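Ticket 681 – Kestgate, ground floor back room
Opened: 04/04/2019
Category: Walls and finishes
Status: Open, waiting on parts

Problem as reported: Fine reddish grit on the floor along the foot of the brick wall. It gets swept up and is back by the next morning. A second report, from Ramesh Sachdeva, mentions a draft at about knee height. He was not sure the two were connected.

Checked so far

1. Roof and gutter on the outside of that wall. No blockage. Downpipe joint is tight.

2. Work surface. Everything on it was lifted and wiped under, to see if grit was landing there as well. No red dust on the cloth. There is a tan block with a pinkish-brown side on the surface.
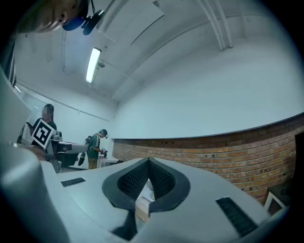
3. Painted wall above the ledge. Tapped along the full length and it sounds solid. No flaking. The white paint can be ruled out as a source.

4. Ledge. Wiped with a damp cloth. Gray house dust only, same as any other shelf in the building.

5. Brickwork. The bricks are old and weathered, in reds, oranges and grays, and the mortar is light. Rubbing the face with a dry hand brings off red powder in several places, worst at the end by the door. There are a few small square holes in one course near the top of the brick. Held a strip of tissue in front of them and it did not move, so the draft is coming from somewhere else.
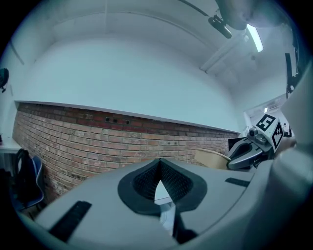

Clotilde Deschamps
Building Maintenance, Kestgate

Took this over from Garnet Chan after step 5. My view is that the grit is the brick face itself shedding. Please do not use a wire brush on it, and do not fill the square holes until we know what they were for.

Plan is a breathable masonry sealer from Bergeron, item 1005, two coats, after a soft brush and vacuum. Four cans ordered. Test patch first, low down at the door end, left for eight days before we decide on the rest.

Draft is moved to its own ticket – Madhu Prajapati has it and will start with the door threshold.

Until the sealer arrives: sweep as normal, keep fabric items away from the wall, and add a note here if the amount of grit changes.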